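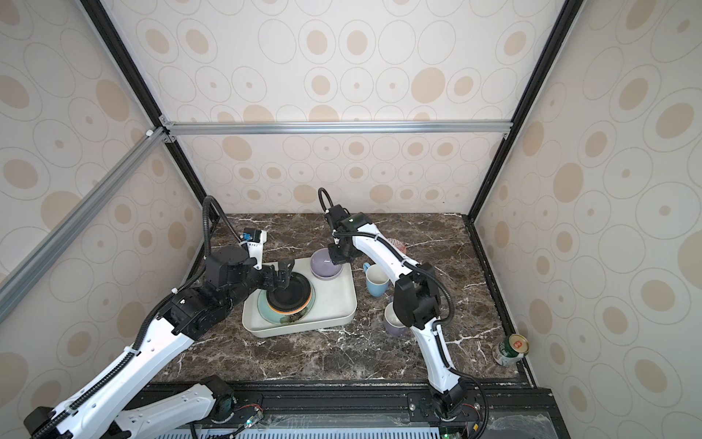 食器の出し入れタスク、デモの集め方について(双腕・遠隔操作)

掲示板トップ > 学習とデータ > 実機データ収集

投稿者:mizuhiki
投稿日:2018年8月25日

双腕で食器をトレイに載せたり下ろしたりするデモを集めています。リーダーアームを人が動かして、フォロワー側で記録する方式です。手首カメラが左右に付いていて、ほかに固定カメラがあります。リグは社内でAlvaと呼んでいるもので、記録と再生にはGraleoを使っています。

今の時点で採用したデモが265本です。これで模倣学習を一度回したところ、コップは比較的つかめるのに、皿の縁をつかむところで失敗が集中しました。特に重なった皿の一番上だけを取る動作がだめで、グリッパーを下げすぎて縁の手前で止まるか、下の皿も一緒に動かしてしまいます。

デモの内訳は、皿だけのもの、コップとボウルだけのもの、両方まぜたもの、に分けてあります。開始時の配置は毎回人が手で置いています。置き方の決まりは「重ならないように散らす」か「トレイの左側に重ねる」のどちらか、という程度で、あとは操作者まかせです。

聞きたいことを書きます。

・重なった皿の場合、片手で縁を押さえて別の手で取る動作と、片手だけで取る動作が混ざっています。統一したほうがいいでしょうか。
・失敗してつかみ直したデモを残すべきかどうか。今は全部捨てています。
・背景の壁紙を途中で替えるべきか。今は楕円柄の壁紙で通しています。

操作者は私を含めて複数いて、慣れている人とそうでない人の差が大きいです。よろしくお願いします。

投稿者:tetsubin

最初に確認したいのですが、皿の縁をつかむとき、グリッパーの指はどちら向きで入れていますか。縁に対して指を内側と外側に入れるのか、横から挟むのか。ここが操作者ごとに違うと、265本あっても動作の種類ごとの本数はかなり少なくなります。

うちでは平皿だけで似たことをやりました。手順を決めないで集めた最初のデータでは、学習後の動きが二つのつかみ方の中間になりました。縁の真上に指が降りてきて、そのまま押すだけです。書かれている症状に近いと思います。

つかみ直しについては、私は捨てない派です。ただし条件があります。それは後で書きます。

投稿者:mizuhiki

tetsubinさん、ありがとうございます。

確認したところ、ばらばらでした。私は内側と外側に指を入れるやり方で、もう一人は横から挟んでいました。横から挟むのは深い皿のときだけだと本人は言っていたのですが、再生してみると平皿でもやっています。

配置はだいたい下のような感じで、皿の山とコップを同じトレイに入れています。左腕が皿、右腕がコップという分担は全員で揃えています。
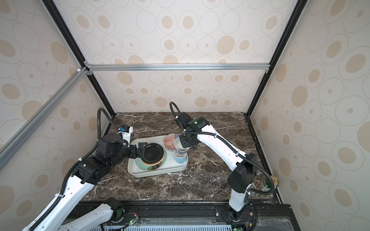

分担を揃えたのは、途中で持ち替えが入ると1本が長くなるからです。1本あたりの長さは30秒前後に収めたいと思っていました。ただ、左右を固定すると、トレイの右側に皿があるときに左腕が無理に伸びます。肘が変な角度になって、手首カメラに縁が映らなくなることがあります。そういうデモも今は採用に入っています。

投稿者:nokogiri2

手首カメラに対象が映らないデモは外したほうがいいです。人は目で直接見て操作できてしまうので、記録された画像だけでは説明のつかない動きが入ります。学習側から見ると、何も見えていないのに腕が正しい場所へ行くことになります。

操作者をカメラ映像だけで操作させる、という方法もあります。うちは衝立を立ててモニターだけ見せています。慣れるまで本数は落ちますが、捨てるデモが減りました。

投稿者:tetsubin

衝立は賛成しません。モニターだけだと奥行きがわからず、操作者が縁の手前で何度も止まって探ります。その止まりがデータに入ります。薄い皿では特に多いです。コップのように高さがあるものなら問題ないと思いますが、重なった皿が目的なら直接見せたほうがいいです。

手首カメラに映っていたかどうかは、収録のあとに確認すれば済む話です。

投稿者:nokogiri2

あとで確認するのは手間がかかります。うちは一日の終わりに全部見返すことになって続きませんでした。

止まりについては、記録した関節角の変化が小さい区間を間引けばかなり減ります。もちろん、グリッパーを閉じた直後の待ちは残します。そこを削ると、閉じきる前に持ち上げる動作を覚えます。これは実際にやりました。

投稿者:mizuhiki

止まりの間引き、試してみます。閉じた直後を残すというのは、グリッパーの指令値が変わってから一定時間は削らない、という処理でいいですか。

投稿者:nokogiri2

それで大丈夫です。指令値ではなく実測の開度を見たほうがより確実です。皿の縁のように薄いものだと、指令が終わってから指が縁に当たるまでにずれがあります。

投稿者:P. Palaniappan

Parvathi Palaniappanと申します。Wolbridgeで収録の手順を作る係をしています。日本語が不自然なところがあればすみません。

私たちも食器を扱っています。最初の質問の三つについて、私たちの手順をそのまま書きます。全員に合う方法ではないと思いますが、比較の材料にしてください。

手順1 開始配置を先に決める
操作者に置き方をまかせないで、配置表を作ります。食器ごとに位置と向きと重なりの有無を乱数で出し、紙に印刷して渡します。人にまかせると、自分がつかみやすい位置に置きます。本人は散らしているつもりでも、上から重ねて見ると中央に集まっていました。

手順2 つかみ方に名前を付ける
「縁・内外」「縁・横」「口・上から」のように呼び名を付けて、1本ごとにどれを使うかを先に決めます。途中で変えたら、そのデモには印を付けます。捨てるかどうかは後で決めます。

手順3 皿と皿の間隔を段階にする
離れている、縁が触れている、重なっている、の三段階です。重なりから始めると操作者が疲れるので、離れているものから順に収録します。浅い皿が二枚近くにあるときは、先に取るほうを配置表に書いておきます。 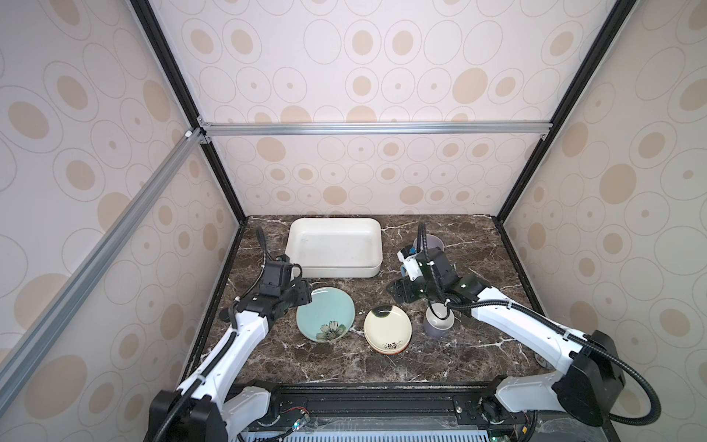 手順4 左右の担当を途中で入れ替える
同じ配置を左で取るデモと右で取るデモの両方で集めます。ただし、届きにくい側の腕では取らせません。境目はトレイの中心線ではなく、肘の角度で決めています。

手順5 終わりの姿勢を揃える
物を離したあと、両腕を決まった位置まで戻してから記録を止めます。離した瞬間に止めると、学習した腕が物を離さなくなることがあります。

手順6 その日のうちに少し見る
全部は見ません。操作者ごとに数本を抜いて、本人と一緒に再生します。

つかみ直しは残しています。失敗して、すぐに正しい位置からやり直したものだけです。物が落ちて人が手で戻したものは捨てます。

壁紙は途中で替えます。ただ、最初の学習で基本の動作が出るまでは替えません。原因が分からなくなるためです。

投稿者:tetsubin

私がつかみ直しについて後で書くと言った条件は、手順6のあとに書かれているものとほぼ同じでした。付け足すなら、つかみ直しの直前、つまり外した動作の区間を学習から外しています。画像は残して、行動の損失だけ計算に入れません。外し方まで真似されると困るので。

手順3の順番には少し異論があります。離れている配置から集めると、後半に集めた重なりのデモは操作者が上達した状態の動きになります。難しさと操作者の慣れが混ざります。評価のときに、重なりの成績が配置によるものか操作の質によるものか分けられません。私は最初から混ぜて収録します。

投稿者:P. Palaniappan

ご指摘はその通りです。私たちは操作者に練習の期間を先に設けていて、その間のデモは採用しません。それで慣れの影響は小さくなると考えていました。ただ、測ったことはありません。練習期間がない場合は、混ぜたほうがよいと思います。

投稿者:oyatsu_tray

横から失礼します。皿の表面の反射はどうしていますか。うちはつやのあるボウルで手首カメラが白飛びして、縁の位置がずれます。つや消しスプレーを吹いてもいいものか迷っています。

投稿者:nokogiri2

スプレーはやめたほうがいいです。本番で吹いていない食器を使うなら、データもそのままで集めるべきです。先に露出を固定してください。自動露出のままだと、グリッパーが画面に入るだけで明るさが変わります。黒いグリッパーだと変化が大きいです。

投稿者:oyatsu_tray

自動露出のままでした。固定します。ありがとうございます。

投稿者:gomashio

指先に滑り止めを貼るのはどうですか。うちはZodicoのシートを切って指の内側に貼っています。滑らなくなって、縁を押さえる動作がいらなくなりました。mizuhikiさんの最初の質問の、両手で取るか片手で取るかという話は、滑り止めで片手に統一できるのではと思います。

投稿者:tetsubin

滑り止めは消耗します。貼り替えの前後で同じ指令でも滑り方が違うので、いつ替えたかを記録に入れてください。あと、重なった皿では一番上だけを持ち上げたいのに、下の皿の縁にも貼りついて一緒に上がってくることがあります。片手に統一できるかどうかは、皿の重さと重なり方によります。

投稿者:gomashio

貼り替えの記録は付けていませんでした。下の皿がついてくるのは、うちでは起きていません。皿が木製だからかもしれません。

投稿者:mizuhiki

みなさんありがとうございます。社内で相談して、次のように決めました。

・つかみ方は「縁・内外」に統一。深い皿は別タスクに分ける。
・両手で押さえて取る動作はやめる。片手で取れない重なりは配置表から外す。
・配置表を使う。離れている、触れている、重なっている、を最初から混ぜる。
・つかみ直しは残し、外した区間は損失に入れない。
・衝立は使わない。手首カメラの確認は抜き取りで行う。
・露出は固定。

今までの265本は、つかみ方で分け直します。横から挟んでいるものが混じっているので、そのまま足すことはしません。

なお、片付け側のタスクで使わない物(缶や瓶など)を端に置くことがあるのですが、これも配置表に入れたほうがいいでしょうか。今は気が向いたときに置いているだけです。

投稿者:P. Palaniappan

入れたほうがよいです。私たちも、触らない物を置くデモと置かないデモを分けて管理しています。置く位置が毎回同じだと、学習した腕がその物を目印にすることがあります。缶を外しただけでコップをつかめなくなった例がありました。端だけではなく、トレイの近くにも置いてください。腕の通り道にはまだ置かないほうがよいです。避ける動作が入ると別のタスクになります。

投稿者:nokogiri2

片手で取れない重なりを外すのは、私は反対です。評価のときにその配置が来たら対応できません。外すなら評価からも外すと書いておかないと、あとで成績の数字だけが一人歩きします。

投稿者:mizuhiki

評価からも外します。仕様書に対象外の配置として書きました。

投稿者:mizuhiki

9月に入ってからの経過です。

新しい手順で集め直して、採用が322本になりました。分け直した古いデモは入れていません。配置表を使い始めてから、1本あたりの準備の時間は延びました。紙を見て置くのに時間がかかります。紙をやめて、固定カメラの映像に配置の輪郭を重ねて表示するようにしたら、前とだいたい同じに戻りました。

捨てたデモの理由も付けるようにしました。多い順に、手首カメラに縁が映っていない、終わりの姿勢まで戻していない、ケーブルが皿に触れた、です。ケーブルは手首の上で輪になっているので、腕を低く寝かせると皿の上にかかります。固定カメラでも皿の一部が隠れます。留める位置を変えようとしましたが、短くすると手首をひねったときに引っ張られるので、今はそのままにして、腕を寝かせすぎないように操作者に頼んでいます。

皿を立てた姿勢で運ぶデモも少しずつ集めています。つかんだあとに手首を起こすと、手首カメラには皿の裏しか映らないことがあり、そこは固定カメラに頼っています。

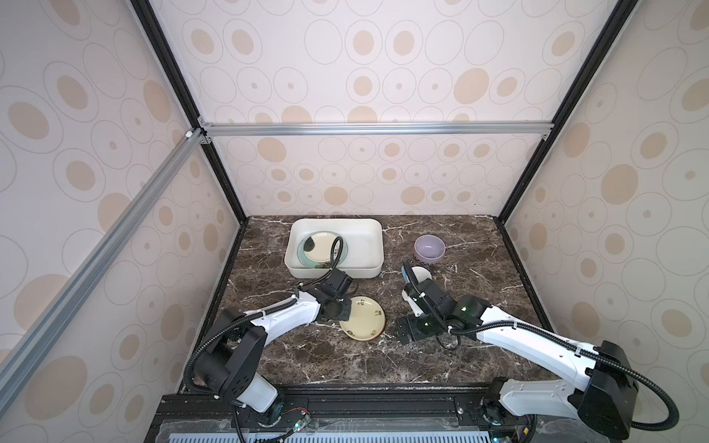 右腕のグリッパーと、立てた姿勢の白い皿。手前の柄入りの皿はテーブルの上。

学習の結果ですが、離れている配置と縁が触れている配置は安定してきました。重なっている配置は、まだ下の皿を動かします。同じ種類の配置を9回続けて試して、下の皿に触らずに取れたのは一部でした。細かい数字は条件を揃えてから書きます。

投稿者:tetsubin

重なりで下の皿を動かすのは、指の下側が入る深さの問題では。デモのほうで、下の指をどこまで入れているか見てください。操作者が下の皿に指を当てて高さを取っていることがあります。人がやると手応えで止められますが、力の情報が記録にないなら学習側は再現できません。

投稿者:mizuhiki

見ました。当てています。私もやっていました。下の皿に軽く当ててから少し戻す、という動きが入っています。力の情報は記録していません。モーターの電流なら取れますが、入力に使っていませんでした。

投稿者:tetsubin

電流を入力に足すか、当てない操作に変えるかのどちらかです。前者は簡単そうに見えますが、関節の摩擦や姿勢で値が変わるので、前処理で苦労します。先に当てない操作で何本か集めて、比べたほうが早いと思います。

投稿者:nokogiri2

私は電流を先に試します。データは記録済みなら集め直さなくていいので。だめだったら操作を変えればいいと思います。

Graleoの書き出し設定で電流の列がオフになっていると残らないので、そこだけ確認してください。

投稿者:mizuhiki

書き出しの設定を見たら、オンになっていたのは途中からでした。前半の分には入っていません。

後半の分だけで一度回してみます。並行して、当てない操作のデモも別フォルダで集めます。

投稿者:P. Palaniappan

別フォルダにする場合は、配置表を同じものにしてください。同じ配置で二つの操作を集めておけば、比べるときに差が見やすいです。操作者も同じ人にしたほうがよいですが、前の癖が残るので、間に皿以外のタスクを入れると切り替えやすいようです。

投稿者:mizuhiki

了解です。配置表は同じ乱数の種で出します。間にはコップのタスクを入れます。

投稿者:oyatsu_tray

露出を固定した結果だけ報告します。白飛びは減りましたが、今度は黒い皿の縁が暗くつぶれるようになりました。照明を一灯足して様子を見ています。

投稿者:nokogiri2

足した照明の位置は記録しておいてください。グリッパーの影が皿に落ちる向きが変わるので、足す前のデモと混ぜるときに必要になります。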